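The Potato Soup That Keeps Pernau Warm

By Mali Ellis

There's a pot at the back of the stove at Lukáč that I have been thinking about since last May, when I ducked in out of the rain and ordered whatever was cheapest. What came was a bowl of sour potato soup, thick with mushrooms and dill, and I'm not too proud to say I asked for a second before I'd finished the first.

The kitchen makes it every Thursday, starting at six in the morning, and by two in the afternoon it's gone. The recipe is plain enough. You want 2 pounds of waxy potatoes, a good handful of dried mushrooms, an onion, a bay leaf, and a cup of sour cream (the full-fat kind, please, this isn't the day for the other one). Soak the mushrooms overnight and keep every drop of that dark water, pouring it in slowly so the grit stays behind in the bowl.

Cook the onion in butter until it goes soft and sweet, and don't rush it! Then in go the potatoes, the bay leaf, the mushrooms and their water, and enough stock to cover. Let it bubble along gently for 21 minutes, which is the cook's number and which she will defend against all comers.

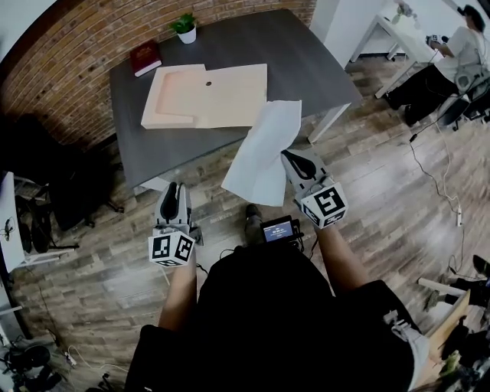 The sour cream goes in at the end, off the heat, stirred first with a ladle of the hot broth so it doesn't split. After that comes the vinegar, a spoonful at a time, tasting as you go. I like mine sharp enough to make my eyes widen a little, but my sister thinks that's far too much, and we've agreed to cook separately.

Serve it with rye bread and a soft egg on top if you're hungry. Leftovers keep two days in the fridge and thicken up beautifully overnight.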